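# Laundry FAQ - the questions I keep getting

Hi! If you got here from my post on living with a tiny laundry corner, welcome. I answer the same questions in the comments over and over (which I don't mind, I love talking about laundry), so I finally put them all on one page. I'm not a repair person. I'm just somebody who does an awful lot of wash in a small apartment and has ruined enough sweaters to have opinions.

## How often do you do laundry?

Nearly every day, small loads. I used to save it all up for one giant marathon and I hated every minute. Now I start a load at 6 in the morning while the coffee's going, and it's out before I sit down to work. If you have a yard and a clothesline and a free weekend, the marathon might suit you fine! I have a folding rack and a balcony the size of a bath mat.

## How full should the drum be?

Less full than you think. My test is to put my hand in on top of the dry clothes, and if I can't turn it easily, something comes out. Cotton T-shirts can go fairly high up. Towels swell, so I stop sooner. Fleece blankets get a load all to themselves, and I will not be argued with about the fleece blankets.

The other thing people forget is that a front loader cleans by lifting clothes up and dropping them. No room to drop, no cleaning. That was the problem with my "the machine is broken" loads for an entire winter.

## Can I really wash red with white?

Depends on the red. Something you've washed for years at a cool temperature is probably going to behave. Anything new, anything hand dyed, or anything that cost three dollars at a street market - wash it alone first, or with black socks.

If you want to check, wet a hidden seam and press it hard with a white paper towel. Pink on the towel means it stays out of the whites. Color catcher sheets do help a bit, and I keep a box around, but I wouldn't bet a wedding tablecloth on one.

And if it's too late and you've got pink shirts: don't dry them! Keep them wet and run them again with oxygen bleach, following whatever the packet says. I've saved most things that way. One pillowcase is pink forever.

## What does your setup look like?

Nothing fancy. Front loader against the floor, basket right in front of it.
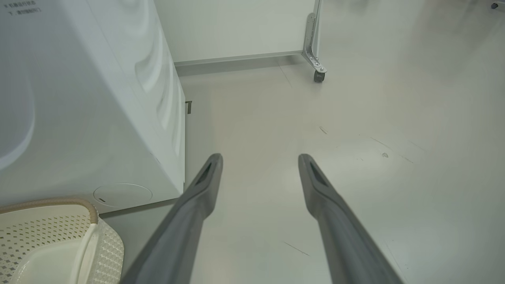
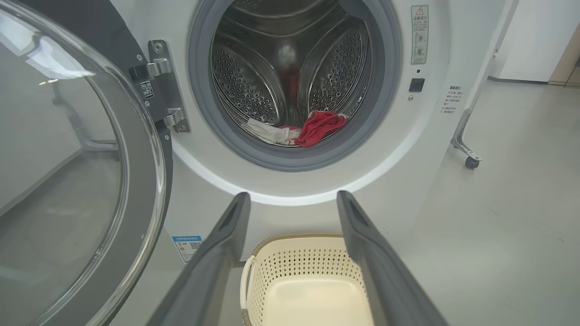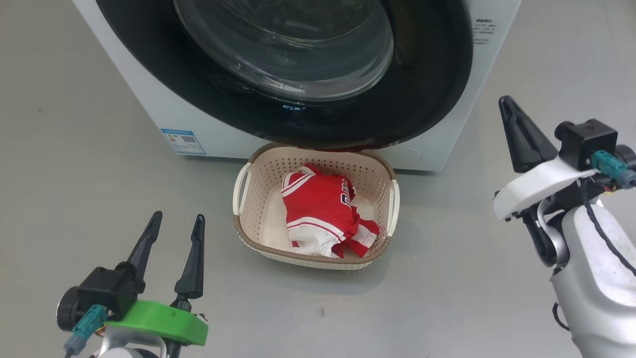 ## Why an oval basket and not a tall hamper?

I had a tall canvas hamper for ages and whatever was at the bottom went sour. Gym clothes especially. With holes in the sides, damp things get a little air, and I can see when I'm about to run out of room. Handles matter too. Get ones you can close your whole hand around, because wet towels are heavy and a thin little slot will dig right into your fingers.

Oval is just nicer on the hip. I've carried square ones up stairs and the corners got me every time.

I do wipe the basket out before clean clothes go back in it. Warm water, a drop of dish soap, done. If yours has any kind of texture around the rim, use an old toothbrush - lint gets in there and turns to felt.

## My machine smells. What do I do?

Start with the rubber gasket. Pull the fold back gently and wipe all the way around, including the bottom, where you'll probably find hair, grit and at least one coin. I do this once a week with an old washcloth.

Then leave the door open. This is the big one! I leave mine open after every load until the inside is properly dry. (If you have small kids or a cat, please look in the drum before you shut the door or start anything. Every time. And if you can't keep them out of the room, close the door and just dry the inside by hand.)

After that, run an empty hot cycle once a month. Most machines have a drum clean setting, so use that if you've got it.

If it still smells, you may be using too much detergent. I was. I cut back to half of what I'd been pouring in and the smell was gone in 3 weeks.

## Where is the drain filter and do I have to clean it?

On a lot of front loaders it's behind a small cover low down on the front. And yes, sorry, you do! Your manual will tell you how often, and I'd follow that over anything I say.

How I do it:

1. Turn the machine off and unplug it. If the last wash was hot, let the water cool down.
2. Put a shallow tray and an old towel on the floor. A roasting pan works.
3. Open the cover. If there's a little drain hose, empty that first.
4. Unscrew the filter slowly. Water will come out. Tighten, empty the tray, loosen again, repeat.
5. Rinse it, pick out the gunk, screw it back in firmly and close the cover.

The first time I did mine I got 17 hair ties and a guitar pick. I don't play the guitar.

## Which detergent do you use?

Kasovar liquid for everyday, and Zisar powder for towels and sheets. No one pays me to say so, and plain store brand is fine too. Whichever you buy, measure it. The cap is bigger than you need for a small load.

I skip fabric softener. It makes towels feel lovely in the store and then they won't dry anything.

## Do you use mesh bags?

Yes, for bras, tights and baby socks. Mine are from Flitgate and the zippers have held up well. Close the zipper all the way and tuck the pull under its little elastic, or it'll rattle on the glass for the whole cycle and you'll think the machine is dying.

## Will you do a page on drying racks?

I'm working on it! I've been trying a Karaki rack on the balcony and I want it to get through a rainy July before I say anything nice about it. Leave your rack questions in the comments in the meantime and I'll add them to the list.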